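# Notes orateur – visite du site de Parcombe, manipulation d'objets souples

Durée visée : vingt minutes, questions comprises. Version relue par Nadine Haddad le 3 septembre 2025.

## 1. Cadre (2 min)

- Saluer, rappeler l'invitation de Surnby. Eliécer Benavides s'occupe de la projection.
- Annoncer le périmètre : pinces à main, textile, intérieur domestique. Pas de bras motorisé pendant la visite.
- Préciser que la partie entraînement du modèle est traitée par Rosaura Ospina dans l'exposé suivant. Renvoyer vers elle toute question d'architecture.

## 2. Pourquoi le textile (4 min)

Un objet rigide a une pose : trois coordonnées, trois angles. Un tissu a une configuration, et le nombre de degrés de liberté dépend du maillage choisi. Le simulateur de Breltemby travaille avec 2804 nœuds pour une pièce de taille moyenne. En dessous, les plis serrés disparaissent ; au-dessus, le temps de calcul devient gênant.

Conséquence pour la démonstration : on enregistre des gestes humains, pince en main, au lieu d'écrire des trajectoires. Les mors sont ceux que le robot portera. L'opérateur perd ses doigts et doit résoudre la tâche avec la même géométrie que la machine.

Insister sur ce dernier point, souvent mal compris en salle. (Marquer une pause.)

## 3. Le poste de travail (5 min)

Textile imprimé sur le lit, pinces tenues à la main. Laisser chaque vue à l'écran le temps de repérer les patins bleus. 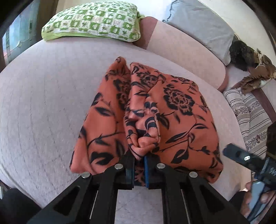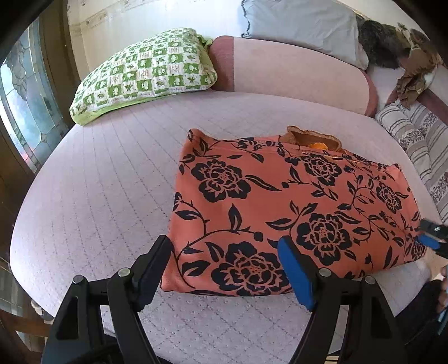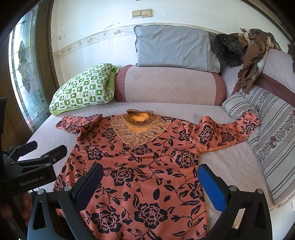 Enchaîner sur les trois points relevés par Leidy Grajales lors de la visite :

1. Le pincement au milieu du tissu est facile à obtenir et difficile à exploiter. Il soulève, il ne déploie pas. Pour étaler, il faut deux prises proches des bords.
2. Deux pinces imposent une synchronisation. À Parcombe, les horloges sont recalées avant chaque séquence ; un écart de quelques millisecondes suffit à fausser la reconstruction.
3. Les motifs imprimés aident au suivi visuel. Les tissus unis restent le cas défavorable – à dire clairement, le public posera la question.

## 4. Volume et tri (4 min)

- 4000 séquences brutes à l'ouverture du lot.
- 862 écartées au premier tri : perte de suivi, geste interrompu, prise hors champ.
- 144 mises de côté pour l'évaluation, jamais vues à l'entraînement.

Ne pas donner de taux de réussite. Les essais sur robot sont prévus en octobre, chez Muñoz, et le protocole n'est pas figé. Si la question revient : critère binaire ou score de recouvrement, la discussion est ouverte.

## 5. Limites (3 min)

- Fatigue de l'opérateur : les gestes s'accélèrent et se raccourcissent en fin de session. Edith Tamayo propose des blocs plus courts, avec rotation.
- Absence de mesure d'effort aux mors. On connaît l'ouverture, on ne connaît pas le serrage.
- Transfert : une main humaine compense par le poignet avec une souplesse que le bras visé n'a pas. Une partie des trajectoires sera hors de l'espace atteignable.

## 6. Questions

Prévoir le micro mobile. Réponse prête sur la consommation : non mesurée. Réponse prête sur les droits : les séquences restent chez Surnby jusqu'à la signature de l'accord, voir Nadine.

Diapositive de secours, à ouvrir seulement si on le demande : comparaison des maillages, avec les temps de calcul de Breltemby.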